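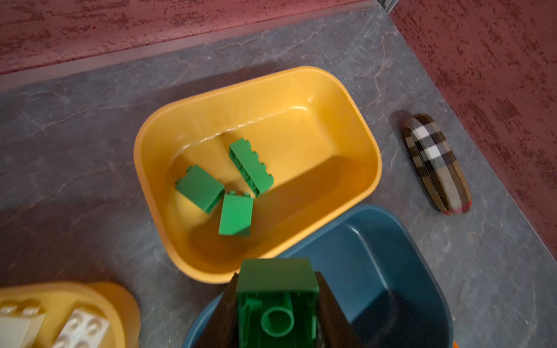

Chapter 11
Setting Up and Maintaining a Sorting Cell

The cell used in this chapter is the Drumell bench arm with a two-finger gripper and a wrist camera. Its task is to sort plastic building bricks by colour into open tubs. The green bricks go into a yellow tub, and the same cell will serve for the exercises in Chapter 12.

11.1 Before power is applied

Check that the tubs stand flat and that their rims do not touch the arm at its lowest working height. Wipe the camera window with a dry cloth. Open and close the gripper by hand and look for play at the finger pivots. Worn finger pads are replaced as a pair.

11.2 Teaching the tub positions

Each tub needs two taught points, one above the rim and one for release. The release point is set 20 mm above the tub floor, and the approach point 104 mm above it. A brick held by its sides may hang lower than the fingertips, so both points are taught with a brick in the gripper. If a tub is moved, both points must be taught again.

11.3 Routine care

Pads are inspected after 852 cycles and the result is entered in the cell log. Section 11.4 covers camera alignment and the faults that follow when it drifts.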